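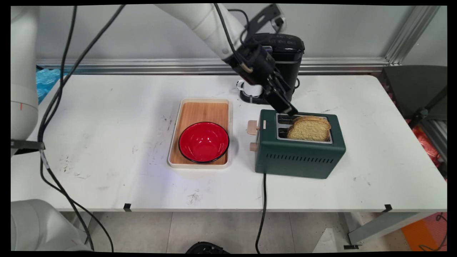 Breakfast station, Geltdale site. Arm at the toaster.

Weekly check, 12/27/20
Checked by: Jordan Mottram

Gripper fingers and bracket screws - OK.
Cable along arm - OK, no rubbing at the wrist.
Toaster cord - ACTION. Hangs over the front edge of the table. Reroute to the back.
Tabletop - scuffed and smudged. Wipe down each shift.
Stop button, tested 2 times - OK.
Crew trained on restart - 4 of 14. Too few.

Comments: Kitchen crew used to make the toast themselves and now mostly load bread and clear trays. Two asked who cleans the crumb tray. It is not on anyone's list - add it to the morning shift. Next service at 3,000 cycles.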